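Worktable Gallery: The Small White Box

Posted 2018-02-02

Welcome to the Kendden gallery! I love this part of the job more than I can say. The dark gray tabletop is new since November, and white boxes look terrific on it (we packed 76 of them for the Mullia shelves, all the same plain kind).

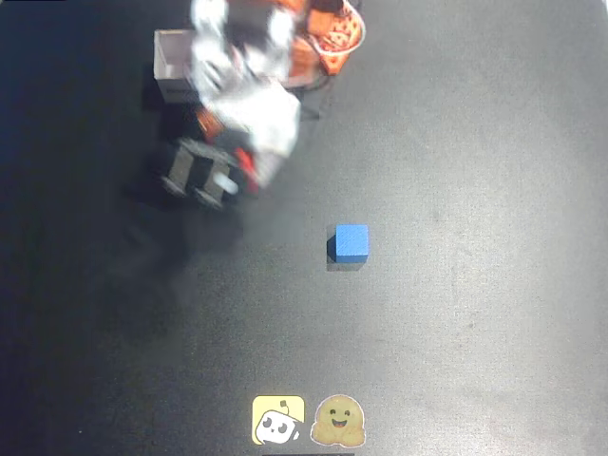
The open-top boxes have turned out to be my favorites – you can drop things straight in and see what you've got without fiddling with a lid. We tried the deeper ones from Grutia first and kept losing the little pieces at the bottom!

Next up is the big drawer cleanout, all 372 labels of it, and I can't wait. More pictures as soon as the first shelf is full.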